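Collecting examples on soft stuff: notes for the talk
Kálmán Kocsis, 12 Feb 2022

OPEN
- Say hello, thank Rozália for the slot. Don't do the long bio.
- One line: we record people driving the robot through chores, the model learns from the recordings. Everything tonight is about the recordings.
- Project name is Fikre. Pronounce it slowly, last time half the room wrote it down wrong.

WHY BEDROOMS
- Kitchens are done to death. Cups, plates, all keep their shape.
- Cloth doesn't. Same shirt dropped twice = two different shirts as far as the model cares.
- Bed is the worst of it. White duvet on white sheet, hardly any edge to hold on to. Dark clothes on top are a gift by comparison, at least for finding them.
- Wrist view: model gets jaws and bed together. Pause on the slide, let them find the black thing on the left for themselves.

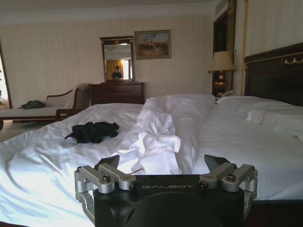
WHAT COUNTS AS ONE EXAMPLE
- Start with hand clear of the bed. End with hand clear of the bed. Anything else gets binned.
- 3,427 recorded up to November. 458 thrown out. Mostly bad starts, a few where the operator changed their mind halfway.
- Keep the fumbles!! A missed grab followed by a good one is worth more to us than a clean one. Rozália disagrees, she can say so in questions.
- 60 seconds max. Longer than that and people get tired and sloppy, you can see it in the wrist path.

MESSING UP THE BED
- Different mess every time. Do not let the operator do it, they make it easy for themselves without meaning to.
- Zivholm lot used a shuffled card for each setup (where garment goes, duvet flat or bunched, pillows). Dull but it worked, we copied it.
- Leave the room as a room. Lamps, mirrors, curtains. First batch we tidied all that away and the model fell over as soon as it saw wallpaper.

GETTING IN CLOSE
- Far off, dark cloth on a white sheet is easy. Close up it goes to one black lump and the folds vanish. Black fingertips on black cloth, even harder.

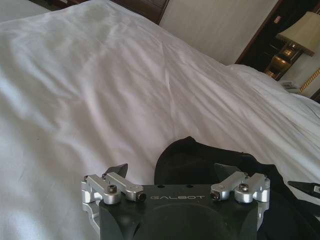 - So ask operators to come in at the edge, where the cloth meets the sheet. One finger over white, the other by the cloth. Slow for the last bit.
- Don't crank the brightness afterwards. Tried it, sheet burns out and you lose the creases. Dorkico's labelling tool does it by defualt, switch it off.
- Labels: "approach", "pinch", "lift", "let go". We had eleven at one stage, no two people agreed on them.

WHAT'S NEXT
- 1,000 more, dark and patterned cloth only. Ristutis are lending us a second set of rooms.
- Want people who've never driven the thing. Our regulars all move the same way now.
- Sheet going round for names, grab one of us at the break if you miss it.
- If time: the sock story. If not, straight to questions, leave the close up slide on teh screen.

Contact: Fikre project desk, Zivholm | © 2022 Kálmán Kocsis | Back to top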